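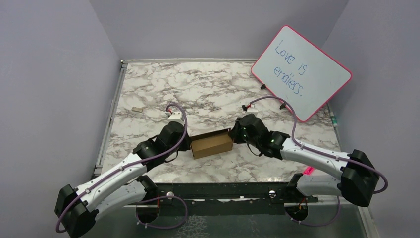
How often do the wrist cables on a two-arm cell need to be re-dressed?

Every 1000 hours of arm motion, or whenever the outer jacket shows whitening at a clip, whichever comes first.

The interval comes from Yufang Yu, who maintains the bimanual cells at Flokbridge's Femilthorpe workshop. Her earlier figure was 2000 hours, taken from the cable supplier, Hafstein. It assumed a bend radius that a wrist in daily use seldom keeps.

Flokbridge runs purple cable along the top of the arm links, clipped, with a free loop at the elbow and a second, higher one over the wrist and gripper. The loops look untidy. They are sized with the wrist at full roll, and shortening them moves the strain to the connector, where a fault is harder to trace.

Re-dressing takes 23 minutes per arm. Power is isolated at the cabinet and the arm lowered onto a foam block. Clips come off from the gripper end back toward the base. The jacket is wiped, flexed by hand and checked under a lamp for whitening. Clips are refitted in the reverse order, and the link screws are checked with a torque driver while access is good.

The next step is the box test. Both grippers close on the ends of a small cardboard box at the centre of the table. Cardboard is used for its low stiffness: if the arms disagree on position by more than 2 mm, the long side bows visibly. Yu logs the motor current on each side and rejects the set-up if the two traces diverge during the hold.

Kutosance, which supplies the control software, offers an automatic routine for the same check. Flokbridge runs it monthly. The box test is done after every re-dress, and the worn clips are kept in a labelled tray until the June audit.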